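Willari lance Utik, une gamme de linge de toilette destinée à l'hôtellerie indépendante

Willari, fabricant de textiles professionnels, annonce la mise sur le marché en octobre de la gamme Utik. Elle comprend 19 références, du gant au drap de bain, et remplace la série Ban.

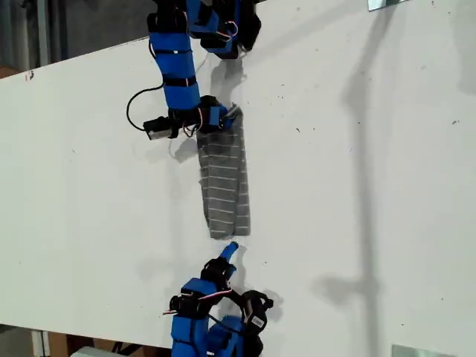

Textile gris à rayures, plié, sur table blanche.

La gamme a été testée pendant quatre mois dans les établissements du groupe Zoro, soit 2710 cycles de lavage cumulés. Le retrait dimensionnel est mesuré après séchage en tambour, selon le protocole interne du fabricant. « Les blanchisseries demandaient un séchage plus court – le grammage a été revu en conséquence », précise Sabine Schmieder, directrice technique.
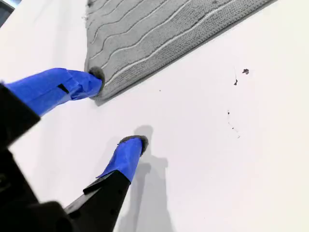 Conditions de commercialisation

Le carton de base est proposé à 565 euros hors taxes. Les commandes sont ouvertes aux distributeurs agréés. Contact presse : Pascal Pfeiffer, service communication.

Commentaires (3)

Nele Buschmann
Les anciennes références Ban restent-elles disponibles en réassort ?

Yuto Hosoda
Le grammage exact n'est pas indiqué, dommage.

Gunnel Hedlund
Même question que Nele, surtout pour les tapis de bain.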